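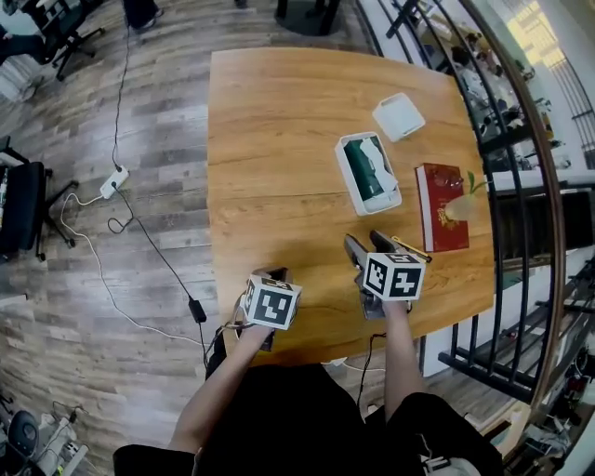 4. Placing the table, first oiling and daily care

This section is for the Viretti table with oiled top. If your table was delivered with the lacquered top, please read only 4.1, 4.3 and 4.4, and do not use oil on it. You can find the kind of finish on the label under the top, beside the article number.

4.1 Choosing the place

Wood is a living material and it takes some weeks to become used to a new room. In this time the top can move a little and the colour can become darker.

1. Leave the table in the room for one night before you tighten the leg bolts for the last time.

2. Keep a distance of at least 500 mm between the top and a radiator, stove or warm air outlet. For floor heating there is no minimum distance, but do not put a thick rug under the whole table.

3. Check that the floor is level. Turn the adjustable foot on the shorter leg side until the table does not rock any more. The other feet are fixed and must not be turned.

4. The free space between the legs on the long side is 1,124 mm. Please measure your chairs or bench before you place them, especially if they have armrests.

5. Tighten the bolts crosswise with the key supplied. Tighten by hand only. An electric screwdriver can pull the metal insert out of the wood.

Note: If the table stands in a window, change the position of objects on it from time to time during the first summer. The wood under a bowl or a table runner stays lighter than the wood beside it. The difference becomes smaller when the covered part also receives light, but this can take until September or longer.

Caution: Do not lift or pull the table by the top only. Two persons should lift it by the frame, one at each short side. If you pull the table over the floor the leg joints become loose, and this damage is not covered by the guarantee.

4.2 First oiling

The top was oiled in the Vasseur workshop before delivery. The first oiling at home closes the surface for daily use. Do it when the table is in its final place. Saturday morning is a good moment for many households, as the top should then rest until the next day.

You need: one bottle of Drillusura care oil (supplied), the white pad (supplied), two cotton cloths without fluff, and a pair of household gloves. An old bed sheet cut in pieces works very well as cloth.

1. Clear the top completely and wipe it with a cloth that is only a little damp. Let it dry with the window open.

2. Shake the bottle. Put a small quantity of oil on the pad, not directly on the wood.

3. Rub the oil in the direction of the grain, from one short side to the other. Work in strips and let each strip lie a little over the last one.

4. Do the edges also. They are often forgotten, and a dry edge takes in water first.

5. Wait 20 minutes. If a place looks dull before this time is finished, it has drunk all the oil and may receive a little more.

6. Rub the whole top with a clean cotton cloth until no oil can be felt with the back of the hand. Oil which remains on the surface becomes sticky and must later be removed with the pad and fresh oil.

7. Let the top rest overnight. For the first week wipe up all liquids at once and do not use a tablecloth made of plastic.

Warning: Cloths with oil can catch fire by themselves when they are pressed together. Put the used cloths and the pad into a bucket of water, or spread them flat outside on stone until they are hard. Only then put them into the household waste. Keep the oil away from children.

4.3 Daily use

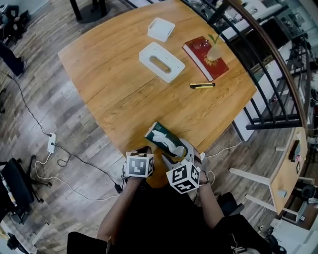
Fig. 4-2. Wooden table top with a tissue box, a book and a small glass vase.

- Dust: use a dry, soft cloth. Do not use microfibre on the oiled top, it takes away the oil little by little.

- Vases and plant pots: always put a saucer or a cork mat under them. Also a small vase can leave a ring when water runs down on the outside.

- Opening parcels: do not cut on the table. A blade goes through cardboard more easily than expected, and a cut across the grain cannot be polished out. Close knives before you lay them down.

- Books and boxes with a coloured cover: do not leave them on a freshly oiled top. The colour can pass into the wood, and the oil can pass into the cover.

- Hot dishes: use a trivet of wood or cork. Metal trivets must have felt or rubber feet.

- Writing: put a pad or a magazine under a single sheet of paper. A ballpoint pen presses through.

4.4 Small repairs

Dents. Put a few drops of warm water on the dent and cover it with a damp cloth. Wait until the fibres have come up, then let the place dry fully. On the lacquered top this method has no effect.

Water rings. On the oiled top, rub the ring with the white pad and a little Drillusura in the direction of the grain. Treat a larger area than the ring, or the edge of the repair will be seen. On the lacquered top please do not try any repair by yourself.

Small cracks at the end of the boards. These can open in the heating season and close again in spring. They do not need to be filled. If a crack is wider than 2 mm, send a photograph and the article number to our service in Trernside.

For renewing of the oil and for sanding of the complete top, see section 5.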